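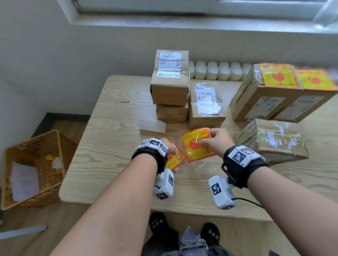 I spent most of May on one question: does it matter who shows the robot how to do a job, as long as somebody does?

The task was handling small shop packets, the kind with slippery plastic wrapping. We collected 3,454 demonstrations by hand, with trackers strapped to both wrists and a head camera running. After throwing out the ones where the tracking dropped, we had 2,186 left to train on. That is a painful loss, and I'll come back to it.

Perihan Avcı wrote the training code, which we call Gezer. It takes the wrist paths and the head video and learns to predict the next second or so of movement for both hands. I ran two versions. One was trained on recordings from a single person, the other on the same number of recordings split between 3 people. I expected the single-person version to do better, as one person's habits ought to be easier to copy.

It did better on the test recordings and worse on the robot. The mixed version managed 90 per cent of its pick-ups. The single-person version kept going in at the same angle whatever was in front of it, and when a packet lay partly on top of another it pushed the pair along the table.

Canan Güneş thinks this is down to the left hand. Our single demonstrator always steadied things with the left and pinched with the right. The other two swapped freely. She has started sorting the recordings by which hand touches first, and I'd like to see that before I say more.

Back to the lost recordings. Nearly all of them went the same way: a wrist turned over and the square markers faced away from the camera. The sensor units carry markers on more than one face, but there are still wrist positions that hide the lot. People turn their wrists over all the time when they pick up something floppy. So we are probably throwing away the more awkward grasps and keeping the easy ones – not what you want in a training set.

Things still to do:
Fill short gaps in the tracking from the motion sensors before dropping a recording.
Run the same comparison with boxes at the Prirkthorpe bench.
Fix the clock drift between left and right wrist, which Perihan found on Saturday.

The boxes come next.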